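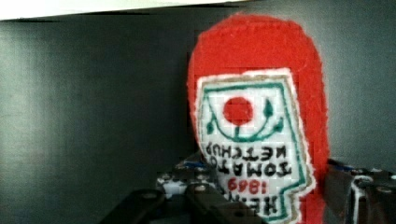 Felt ketchup bottle in the gripper, wrist camera view.

Is hand-guiding really better than remote control for soft objects?

Posted by Slamet Setiawan in March
4 replies | 66 views

I look after a small arm with a two-finger gripper at a community workshop in Stadholm. We want it to pick up soft things and set them down on a marked spot, and the test object is a handmade felt ketchup bottle. So far I've recorded 60 demonstrations by remote control, using a hand controller and watching the wrist camera. The arm copies the general motion well enough, but it closes too hard on the felt or too far off to one side.

The fellow who sold us the software says I should throw those out and start over by grabbing the arm and moving it through the job by hand. He says it's "more natural". I've heard that word from a lot of people selling things. Has anyone compared the two on the same task? And does it matter which way up the bottle is when I record?

Ridwan Entili
Reply, Tuesday

I'd be careful with "more natural". It's more natural for you. The arm still only gets what was recorded, and if your own hand is in the camera view for every demonstration, the model may learn from your hand. Then you let go and run it alone, and the thing it was looking at is missing.

Where hand-guiding does help is feel. With a remote you get no sense of when the fingers touch felt, so you squeeze until the picture looks right, and soft fabric looks right well past the point you'd want. On some arms you still work the fingers with a button while you guide the wrist, in which case you gain nothing on grip. Check that before you throw anything away.

What I'd do with your setup:

Keep the 60. Play them back and sort out the ones where the bottle is badly squashed or gripped off-centre. Record another batch by remote with a limit on how far the fingers can close. Then do a small hand-guided batch of the same task and train on each separately. Mixing them straight off tells you nothing about which one worked.

As for which way up, the camera rides with the wrist, so the lettering can read upside down from there. A model doesn't care about reading KETCHUP, but it may well lean on that white label and the green border to find its bearings. If every demonstration has the label facing the camera the same way, expect trouble the first time someone puts the bottle down turned around. Vary it on purpose – front, back, a quarter turn each way.

Skokeck
Reply

Just get more data. We did 2,000 demos and it was fine.

Sitompul
Reply

Fine at what, though? I've seen big demonstration sets that were one person doing the same pick from the same spot all afternoon. I'd take a smaller set with some variety in it.

One thing to add to Ridwan's answer. Leave in some recordings where you miss a bit and correct yourself, as long as the correction is a good one. If every recording is tidy, the arm has no idea what to do once it's off to one side. I have my doubts about hand-guiding too, mostly on account of my shoulder.

Slamet Setiawan
Reply

Thanks. Checked the manual and the fingers are on a button in both modes, so so much for feel. I'll set the closing limit and try the quarter turns before I pay for anything.

Comments (3)

Sirkerora: Does the fuzz on the felt bother the camera at all?

Ridwan Entili: Wouldn't think so, but I'd want to see it tested under your own lights.

Skokeck: Still say more data.

Shared 4 times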